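Cork as a covering for worktops and shelves

Cork is used in homes, schools and workshops as a covering for worktops, tables, shelves and the floors of cupboards. It is the outer bark of the cork oak, taken from the living tree and processed into sheets, tiles and rolls. As a surface it is softer than wood or stone, warm to the touch and quiet when things are set down on it.

Material

Most cork sold for this purpose is agglomerated cork. The bark is ground into granules, mixed with a binder and pressed into blocks, which are then cut into sheets. Fine granules give an even, close surface that suits table tops. Coarse granules give a more open sheet, often used for pin boards and as an underlay.

Sheets are sold plain or with a sealed face. Plain cork takes stains easily and darkens with handling. Sealed cork can be wiped with a damp cloth, but the seal wears away first where objects are dragged across it.

Uses

On a work table, cork stops small parts from rolling and protects them if they are dropped. It also keeps light objects from sliding when they are picked up or put down. Model makers, jewellers and repairers of clocks and instruments have long kept a cork mat or block on the bench.

Inside cupboards, cork is laid loose or glued as a lining. It deadens the sound of crockery and protects painted shelves from scratches. A lining cut 2 mm short on each side is easier to lift out for cleaning.

Cork can also be fixed to the top of a box or low stand, so that it matches the table beside it. Switches or buttons may be set through the covering, usually with a metal collar to hide the cut edge.

Fitting

The base must be flat, dry and free of dust. Sheets are left unrolled in the room before fitting, as cork swells and shrinks slightly with the moisture in the air. Contact adhesive is spread on both faces, allowed to become tacky, and the sheet is pressed down from one edge with a roller. Edges are trimmed afterwards with a sharp knife.

White furniture is a common partner for cork. A white cabinet above a cork-covered table may have the same material on the floor of an open compartment, next to one closed by a door. 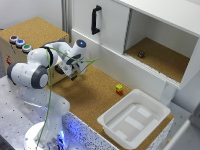
Care

Loose dirt is brushed or vacuumed off before wiping, as grit scratches the surface. Standing water should be removed at once. Hot pans and soldering irons leave marks, and a separate mat is used for them.

Dents from light objects often recover in time - deep cuts do not. A damaged patch can be cut out and replaced, although new cork rarely matches the colour of the old. Sunlight fades most cork, and areas kept covered will stand out when they are cleared.

See also

Cork oak
Linoleum
Pin board
Shelf liner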